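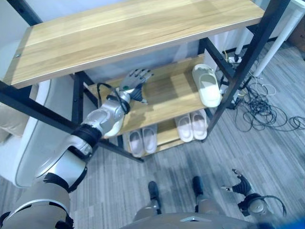 Dimanche 2 octobre 2022

Repris le banc chauffage ce matin, atelier vide, donc pas de porte qui s'ouvre toutes les dix minutes. Objet : le radiateur à inertie Predora contre le convecteur de base Ulimell, même pièce, même consigne, même sonde. Le vendeur de Plestwood nous soutient depuis mars que le Predora « consomme nettement moins à confort égal ». Je voudrais bien voir par quel miracle. Un kilowattheure électrique dans une résistance donne un kilowattheure de chaleur, brique réfractaire ou pas. Reste la régulation, et là je veux bien discuter.

Réglages : consigne 19 °C sur les deux appareils, thermostat d'origine, aucun programme horaire. Volet baissé, grille de ventilation laissée ouverte comme dans la vraie vie. Wattmètre sur la prise, sonde Aranda sur pied à 1,20 m du sol, une deuxième au plafond.

Convecteur d'abord. Plaque signalétique 1000 W, mesuré 900 W en pointe. Tension un peu basse dans l'atelier, je l'ai notée trop tard pour en tirer quoi que ce soit. Cycles courts, on entend le thermostat claquer. La sonde du plafond monte vite, celle du pied traîne. Sensation assis au bureau : chaud à la tête, chevilles froides. Rien de neuf.

Predora ensuite, après avoir laissé la pièce redescendre. Plaque 1200 W, mesuré 1155 W. Très long à démarrer, j'ai gardé ma veste bien plus longtemps qu'avec l'autre. Ensuite la courbe est plus plate, c'est indéniable, et l'écart pied/plafond est plus faible. Par contre il dépasse la consigne à la première montée et met un temps fou à revenir : le cœur est chargé, il se vide quand il veut. Pour une salle de bains qu'on chauffe vingt minutes, ce serait idiot.

Problème de méthode. Uchenna avait relevé 160 Wh d'écart en faveur du Predora à son essai précédent et l'a écrit au tableau, souligné deux fois. J'ai repris son fichier. Les deux passages n'ont pas démarré à la même température de pièce, et surtout il coupe l'enregistrement à l'arrêt de l'appareil au lieu d'attendre que la pièce revienne à son point de départ. On compare donc un appareil froid avec un appareil encore plein de chaleur, ou l'inverse selon l'ordre des essais. Son chiffre ne veut rien dire. Le mien ne vaut guère mieux pour l'instant : un seul passage chacun, et le soleil est sorti sur la fin du deuxième.

Autre chose, le thermostat du Predora. Affiché 19, la sonde du pied lit en dessous pendant tout le plateau. S'il régule plus bas que ce qu'il affiche, forcément il consomme moins ! Je soupçonne que toute l'économie annoncée tient là-dedans. À vérifier avec les deux appareils pilotés par le même thermostat externe, celui de série débranché ou poussé à fond.

Lu la notice Plestwood en attendant que ça refroidisse. Page des économies : un pourcentage, un astérisque, et l'astérisque renvoie à « un convecteur d'ancienne génération ». Laquelle, on ne saura pas. Le prix en revanche est clair : 652 euros, hors pose. Le convecteur coûte une fraction de ça, et il faudrait un sacré nombre d'hivers pour rattraper la différence, même en croyant leur pourcentage.

Paloma Mercado trouve que je suis de mauvaise foi et que le confort compte aussi. D'accord sur le confort — la chaleur est plus douce, je l'ai senti comme elle. Mais c'est un argument de confort, qu'on ne le fasse pas passer pour un argument de facture.

À faire :
Refaire les deux passages de nuit, ordre inversé.
Thermostat externe commun, hystérésis notée.
Noter la tension secteur dès le début.
Enregistrer jusqu'au retour à la température de départ. Uchenna, c'est pour toi.
Effacer le 160 du tableau.
Rendre la rallonge à Paloma, elle chauffe un peu à la fiche et je n'aime pas ça.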